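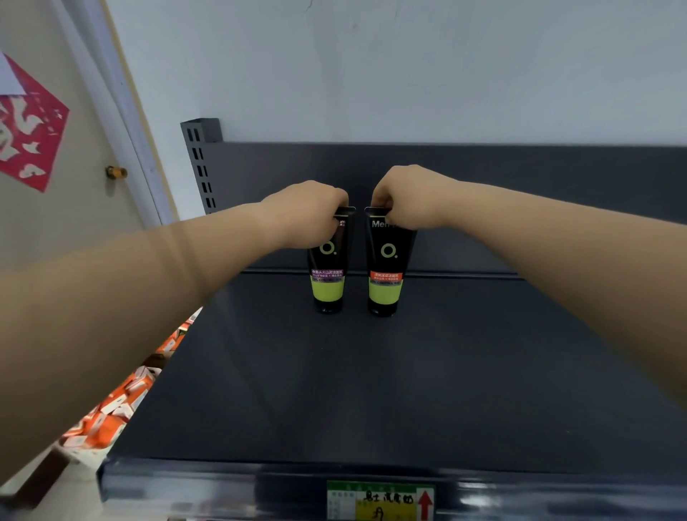
Stetitz Cabin, Hidstead
Two-bedroom lakeside rental, sleeps 5

Wake up to water on two sides! Stetitz Cabin sits on a wooded point at the quiet end of Hidstead, with a screened porch facing the lake and a path down to your own dock (21 steps, with a handrail the whole way). We love it in April, when the loons are back and you can have the cove to yourself until lunch.

Inside
The main room has a wood stove, a long pine table and a window seat big enough to nap on. The front bedroom has a queen bed, and the back one has a bunk with a full-size bottom and a twin on top. Sheets and bath towels are on the beds when you get there. Bring your own beach towels.

The kitchen is small but it has everything we cook with ourselves: gas range, full-size fridge, drip coffee maker, two cast iron pans and a lobster pot that gets used mostly for corn. No dishwasher, sorry.

The bathroom was redone last winter and the shower is wonderful, with great pressure and plenty of hot water. There's open shelving for your things.

Outside
Two kayaks and a canoe come with the cabin, along with life jackets in adult and kids' sizes. The fire ring is down by the dock, and firewood is stacked behind the shed. If you like to walk, take the Wanurus Trail from the end of the driveway up to the overlook. Go at sunset if you can, and take a flashlight for the way back!

Getting here
Turn onto Bae Road at the boat launch and follow it to the end. The last stretch is gravel and fine for any car. Parking for two.

Rates
176 dollars a night, two-night minimum
Cleaning fee: 105 dollars per stay
Dogs: 70 dollars per stay, two at most
Check-in 4 p.m., checkout 10 a.m.

Wi-Fi is good enough for movies. Cell service is better on the dock than in the house.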